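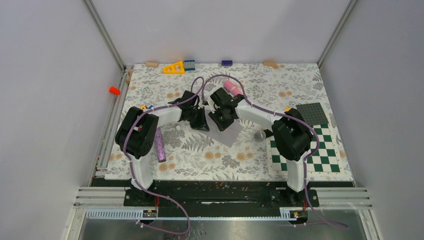

From: Oranuch Phromma
To: haltano-stitchers list
Subject: Re: [haltano-stitchers] fabric for the craft tables

Hi Yupin and everybody,

I'm all for the fern print! I know a few people wanted plain canvas, but cream with gray fronds and those little peach and orange blossoms is so much nicer to sit down to in November, and it hides thread ends beautifully (ask me how many needles it hides too, ha). I had a cloth very much like it on my kitchen table for years and only gave it up when the iron won.

Yupin Thongdee wrote:
> I can get the floral from Sadow if we order before the end of the
> month. They want 6 yards minimum. Is that too much? Also does
> anyone know if it has to be hemmed, or can we just pink the edges
> and tuck them under? And what are we doing about glitter, I am
> still finding it in my car.

Six yards is fine, I'll take whatever is left over for napkins. Wash it before you cut it, warm, and don't skip that even if the bolt says preshrunk. I pinked the edges on the last set and they held up OK for one season and then got hairy. A narrow double hem takes me 2 evenings with the TV on, so if you drop the pieces at my place I'll just do it.

On glitter, my vote is that loose glitter stays home and anything that comes with the sparkle already stuck on is welcome. I'd also put down one of those see-through plastic sheets wherever people are gluing. You still get the pretty cloth around it and the glue peels right off when it dries. Peng had a stack of them last time I went in, down the aisle with the ribbon, but go early, the parking lot is a mess after 4.

Oh, and clips! The breeze from the side door at Andus lifts the corners every time somebody comes in. I have a bag of the picnic kind, but they're bulky and you catch your sleeve on them. If anyone has a flatter sort please bring a few.

Yupin, can you ask Sadow if they'd hold the bolt until I get there with the check? I'd like to feel it first, some of these prints are awfully thin.

Oranuch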